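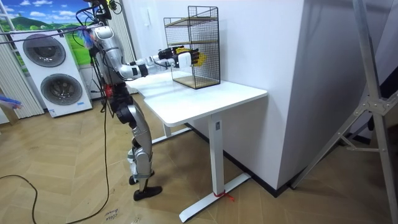 Does the new Juvata filter module really run on tubes?
Partly. There is one tube in the signal path, and most of the filtering is done by ordinary chips around it.

Juvata announced the module, called the Trikley, on 4/15/19, and the press text leans hard on the word "warmth." It takes up 4 more HP than the company's last filter and costs $510, a lot to ask for one glowing part behind a small window. Lenka Oravec, who designed it, says the tube is driven at a higher voltage than in most rack modules and that players will hear the difference. Maybe so. The demo clips posted so far all have reverb on them, and a dry recording would settle the question faster than another paragraph about vintage circuits.

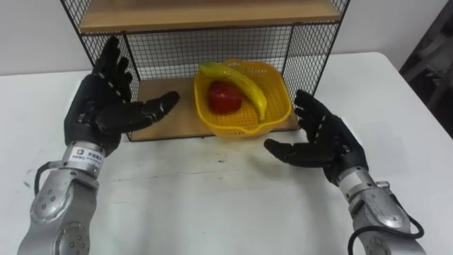 The first batch is 741 units, with shipping promised for May. Juvata made a similar promise for its Plaver oscillator and missed it by a whole season. Necati Sönmez of the Aydoğan synth shop has taken preorders but is telling customers not to plan a live set around the date. He also wants to know what a replacement tube will cost, and whether owners can swap it themselves without voiding the warranty. Juvata's product page doesn't say. It does give the resonance range, the current draw and four choices of knob color.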